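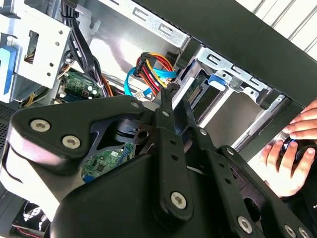 Leonilde Mendes wrote to me that the cables are the reason she never opens her own computer, she is afraid she will not find again which one goes where. I understand her very well. Before February I was the same.

My method is slow. I take the cables one by one, and for each I write a line in a small notebook: the color, and the place it comes from. The blue data cables are easy to confuse, so I put a bit of paper tape on them with a number. In the old office computer from Unddale I used 7 pieces of tape. It took me 40 minutes, and my neighbor Yuxi Qin laughed at me a little, but every cable went back.

The other thing I learned is to give each small part its own place.
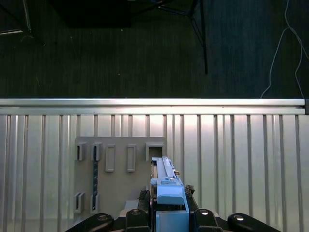
Before, I put everything together in one soup bowl, and then I spent the evening looking for one screw. Now what comes out of the computer goes in a holder or in a box with a name on it, and I don't start the next part until the first one is put away.
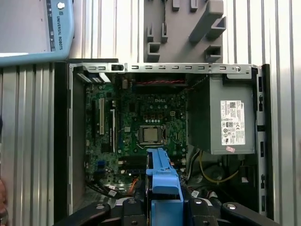
Filed under: Home and Repairs

I like to lay the tower on its side, with the panel off, and look for some minutes before I touch anything. In a Dell like this one I look for the processor first, under the white logo, and from there I can find the rest. The power supply I leave closed, always.

Next I want to clean the fan of my sister's computer. If you know a good soft brush, please write to me.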